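Review: the Finidach assembly board and the Zendum imitation learning package

By Hazel Doucet

Finidach sells a small assembly board for testing how well a robot can put things in holes. Zendum sells the software that is meant to teach the robot to do it. The two are offered as a bundle, and our lab bought the bundle in May to see if the method behind it is worth using for our own work on two-handed assembly. I have now spent long enough with both to say what I think of them, separately and together.

The method first. Zendum starts from demonstrations. A person drives both arms through the task, the software records the joint positions and the view from the head camera, and a policy is trained to copy what the person did. There is nothing new in that. The part Zendum has added is a correction stage. The trained policy is run on the robot with a person standing by, and when it starts to go wrong the person takes over, finishes the movement and hands control back. Only the stretch just before and during the takeover is added to the training set, and it is given more weight than the original demonstrations. The company's paper claims that a small number of these corrections is worth far more than the same amount of time spent on new full demonstrations. That was the claim I wanted to test.

The bundle doesn't include a robot. We used our own two-armed humanoid with its five-fingered hands, which are harder to control than a plain gripper and make for slower demonstrations. Zendum lists multi-fingered hands as supported. They are, but the set-up took us most of a week, and the hand calibration page in the manual was written for a different version of the software. The support desk sent me the right page the following morning.

The board itself is simple. It is white, the parts are blue, and there are smaller white plates on it with holes for pegs, plus slots and outlines cut or printed in black. The parts vary a good deal in thickness, from very small pegs to a fat cylinder, and there is a toothed gear piece with a post in the middle. I like this range. A policy that can manage the thick cylinder may have no idea what to do with the smallest peg, and you find that out on the first day.

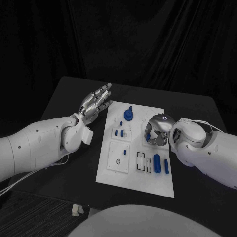
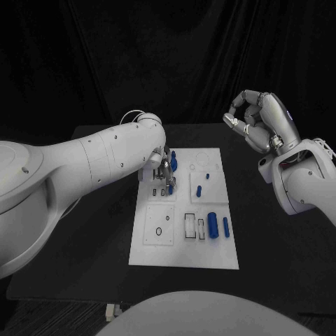

The board with its blue parts, between the two arms.
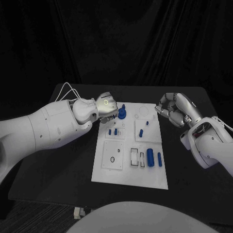
For the test I trained two policies. Both began with the same 200 demonstrations, recorded by two of us over several afternoons. The first policy then got a further 38 full demonstrations. The second got corrections only, and we stopped when we had used up the same amount of operator time. I then ran each policy on the same set of parts, with the starting positions shuffled by a script so that I couldn't favour either one. A run counted as a success if the part ended up fully seated with no help from me. Dropping it, leaving it on the rim of the hole or running out of time all counted as failures.

The policy trained with corrections was clearly better on the small pegs. It approached more slowly, and when the peg caught on the edge of the hole it would often lift a little and try again. The other policy tended to keep pushing. On the thick cylinder there was little to choose between them, and both did well. On the gear the corrected policy was slightly worse, which surprised me. Looking back at the logs, I had hardly corrected it at all on that part, so nearly all the extra weight had gone to other movements. Zendum's paper mentions this risk in one sentence near the end. It ought to be in the manual, with some advice on how to spread corrections across the parts.

I also tried changing the light. We have strip lights overhead and a lamp that can be moved about, and with the lamp low on one side both policies got worse by a similar amount. Corrections had no effect on this either way. If you need something that copes with changes in the room, you will have to record under different lights from the start.

Training takes a night on our machine. The software shows a loss curve and not much else, and the curve tells you very little about how the robot will behave. I ended up keeping a paper notebook of which checkpoint had done what. There is a playback viewer, and it's the best part of the package: you can scrub through a run with both arms and the head view lined up, mark the point where things went wrong, and pull up the nearest demonstrations to compare. It slows down badly once you have more than 1,000 clips loaded. Closing and reopening it helps.

The takeover itself is well done. When you press the pedal the arms hold their position until your controllers roughly match it, and then they follow you. I had expected a jerk and there wasn't one. The hands are less smooth. If the policy has a part pinched between finger and thumb when you take over, your own grip has to match it closely or the part is dropped, and I lost a fair number of corrections that way. A setting that froze the fingers until the operator asked for them would fix it.

A few smaller points. The pedal cable is too short. The export format is open and documented, so you can take your data elsewhere, and I moved ours into Pelkonen's trainer in an afternoon to check that I got similar results. I did. Pramon sells a cheaper board with metal parts, which I have used in the past, but its tolerances are tight enough that most learned policies fail nearly every time, and then you can't tell a bad method from a slightly less bad one. The Finidach board is easier, and for comparing methods that makes it more useful.

I would buy the board again on its own. The Zendum package I would recommend to a lab that already has teleoperation working and wants to get more out of its operators' time, provided someone is willing to keep track of which parts have been corrected and which haven't. For a group starting from nothing, the calibration alone will be hard going with hands like ours. We have renewed the licence for another year and are recording gear corrections now.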